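Nachtschicht in Fandach

Kurz nach zwei. Kaffee alle. Auf dem Monitor lief die Auswertung, und ich hätte längst im Bus sitzen sollen. Ging nicht. Eine Zahl fehlte noch, die letzte, und ohne die brauchte ich in Perkow gar nicht erst aufzutauchen.
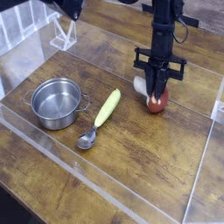

Das Verfahren hieß Sivakumar, nach dem Ordner, in dem es lag, keiner wusste mehr warum. Idee: Die Maschine lernt nicht aus den guten Griffen. Sie lernt aus den Sekunden davor. Dem Zögern. 3.000 Versuche hatten wir beantragt, 3.152 waren es geworden, weil ich nicht aufhören konnte. Immer dieselbe Aufgabe, Pilz und Topf. Ich kannte den Pilz inzwischen besser als meine Nachbarn, den weißlichen Stiel, die rotbraune Kappe mit den hellen Tupfen, dicht unter den schwarzen Fingern. Manchmal träumte ich vom Löffel. Der lag nur da. Der Löffel gehörte zur Methode: etwas, das man in Ruhe lassen muss.

Im Mai hatte Eduvstead abgesagt. Zwei Zeilen. Das Zögern sei kein Signal, sondern Rauschen, man wünsche viel Erfolg. Ich druckte die Mail aus und klebte sie innen an die Schranktür. Dann löschte ich das halbe Modell und fing von vorn an, nur mit den Pausen. Essen vergessen, Geburtstag vergessen. Meinen eigenen.

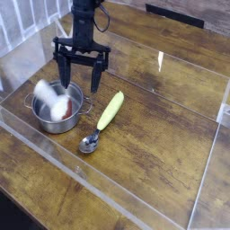 Fandach, 7. August 2019

Liebe Kollegen in Perkow, schrieb ich. Löschte das. Sehr geehrte Damen und Herren. Auch weg. Wie schreibt man sowas. Dass eine Maschine besser greift, wenn man ihr die eigene Unsicherheit zeigt? Klingt nach Kalender. Also Zahlen. Trefferquote mit Pausen: über 90 Prozent. Ohne Pausen deutlich drunter, Tabelle im Anhang. Training nur noch 30 Minuten. Fehlerbalken klein. Zu klein vieleicht, also nochmal rechnen, alles, von vorn.

Der Lüfter heulte. Draußen ein Lastwagen, dann nichts. Ich blätterte durch die alten Aufnahmen, während der Balken kroch. Irgendwo musste der Fehler stecken. Irgendwo steckt er immer.

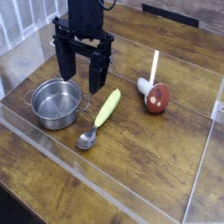
Finger offen, Pilz auf dem Tisch.

Bei der blieb ich hängen. Ich weiß nicht, wie lange. Ich sah die offenen Finger und dachte an meine Mutter vor der Pralinenschachtel, die Hand in der Luft, und wir Kinder, die schon wussten, welche sie nimmt. Bevor sie es wusste. Genau das machte Sivakumar. Mehr war da nicht. Das ganze Geld, die ganzen Nächte, und am Ende sitzt da ein Kind am Tisch und guckt auf eine Hand.

Ich tippte das in die Mail. So wie es war, mit Pralinen. Rechtschreibung egal.
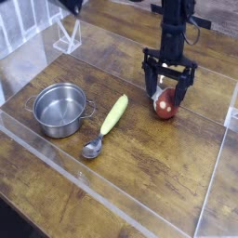

Zwanzig vor fünf stand der Balken am Ende. Gleiche Zahl wie vorher, bis auf die dritte Stelle. Ich rechnete sie noch mal mit der Hand nach, auf der Rückseite der Absage, und verschrieb mich zweimal. Stimmte trotzdem. Anhang dran, abgeschickt. Jacke. Schlüssel. Wo war der verdamte Schlüssel.

Unten an der Haltestelle fiel mir ein, dass ich den Betreff leer gelassen hatte. Der erste Bus kam, die Türen gingen auf, der Fahrer sah mich an. Ich stand da mit dem Fuß halb in der Luft.

Dann stieg ich ein.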